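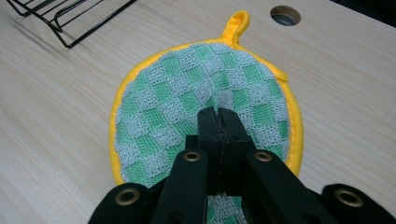

Caltimel Pot Holder Fault: Frequently Asked Questions
Last updated Dec 13, 2023

We've had a wonderful pile of mail about the closing-width fault in the Caltimel soft goods set, and a lot of you are asking the same things, so it's time they had a page. If you only want to know whether your copy is affected, skip to "How do I check my copy?"

What is Caltimel?
Caltimel is our open collection of recorded grasps on kitchen fabric: pot holders, dish towels, oven mitts, napkins. A person does each grasp with a hand-held gripper, and the recordings are then used to train a robot arm to do the same job. Fabric is a fantastic subject for this. It folds, it slides, it bulges up between the fingers, and a quilted edge behaves nothing like the middle of the same piece.

What went wrong?
The gripper's closing width was recorded wrong. When the two fingers were pressed together with cloth pinched between them, the log should have shown a width close to zero. In the faulty recordings it showed a gap wide enough to slide a thumb into. The video was fine, the hand path was fine, and the width channel was wrong from the first sample to the last.

An arm trained on those recordings learned to reach for the pot holder beautifully, stop with its fingers open on either side of the fabric, and lift away with nothing. Over and over! It looked so confident, too.

How many recordings are affected?
The release holds 705 recordings. Of those, 472 have the bad width channel. We've been able to repair 367 of the bad ones, and the rest have been pulled from the download.

How did you find it?
Slowly, I'm afraid. Our first guess was friction, so we spent days on finger surfaces. Then we blamed the lighting - a black gripper throws a shadow right over the part of the fabric you're trying to grasp, and that seemed like a very good explanation at the time. It had nothing to do with it.

What cracked it was playing the video next to the width plot in Trurkach, our replay tool. We paused at a moment when the fingers were plainly together in the center of the pot holder, with just a thin dark seam between them, and the plot was sitting happily at half open. I may have yelled. We could have done that on day one, and side-by-side playback is now the first thing we do with any new batch.

What caused the bad readings?
Zeroing. The hand-held gripper runs on a Plesteck controller board that sets its zero point when it powers up, and it takes whatever position the fingers are in at that moment as fully closed. If you happen to be holding the trigger loosely, or there's a bit of cloth between the fingertips, you get a false zero and every reading afterward is shifted.

That alone would have given us small errors. The big ones came from a sign mistake in our own import script, which added the correction where it should have subtracted it. Two errors stacked on top of each other, and the second one is entirely ours. The board was doing exactly what its setup notes describe.

Was it a loose linkage?
Lots of people asked this one, and it was a smart guess. We checked the arms and the brass-colored eyelets on them for play, and the mechanism moved freely with no slop we could measure. We didn't replace any hardware.

Was anyone hurt?
No. There was one incident we do want everyone to know about, though. On the test arm at our Figueroa bench, a repaired recording was mixed in with unrepaired ones during training. The arm arrived over the pot holder, got a width command that disagreed with what its fingers were reporting, and kept pushing down while it tried to sort out the difference. It pressed hard into the tabletop before the person at the bench hit the stop button.

The table has a dent and the fingertips needed replacing. Everybody's hands were outside the marked area, which is the rule, and we're very glad it's the rule.

What has changed on the arm since then?
The downward force limit is now set in the arm controller itself, where a trained model can't override it. If commanded and reported finger width disagree for longer than a short moment, the arm stops where it is and waits for a person. It does not retreat by itself, because a sudden upward move with cloth caught in the fingers has its own problems.

Please copy these two settings before you run anything trained on Caltimel, whichever release you have.

How do I check my copy?
Open any recording in Trurkach and scrub to a point where the fingers are closed. If the width reads near zero, that recording is good. If it reads anything like half open, it's one of the bad ones. For a faster answer, run the width check from the Tools menu on the whole folder and it will print a list of names. It takes as long as a cup of coffee and it's oddly satisfying to watch.

I already trained a model on the old release. Can I save it?
Probably not, and I'm sorry. We tried fine-tuning ours on the repaired recordings and it kept a little hesitation right before the pinch. Starting over gave a much better result. Do keep the old model if you have the space - it's a great test case for fault detection.

How does the repair work?
For each bad recording we found a moment in the video where the fingers were clearly shut, took that as the true zero, undid the sign mistake, and shifted the whole channel. A second person then checked the result against the video without seeing the first person's choice. Where the fingers never fully closed in view, we had nothing reliable to anchor to, and those are the recordings we pulled.

Why are there so many pot holders in the set?
They're marvelous! A pot holder is small enough to fit in view, stiff enough to lie flat, and soft enough to pinch. You can go for the hanging loop, the bound edge, or the middle of the face, and each is a different problem. A mixed weave helps as well, with flat ribbed squares next to puffy looped ones, so the fingers get two kinds of surface in a single grasp. The middle is the hardest place to get a pinch and still my favorite.

I'm recording my own grasps. How do I avoid this?
Power up with the fingers empty and fully closed. Open and close once at the start of every recording, in view of the camera, so there's always something to check against. Write down when you restart the board. And look at the plot next to the video before you put the gripper away for the day.

Will there be another release?
Yes, with the pulled grasps recorded again from scratch. We've started with the pot holders and will go on to the oven mitts after that. If your width check turns up a recording that isn't on our list, please send us its name through the contact form and we'll look at it right away.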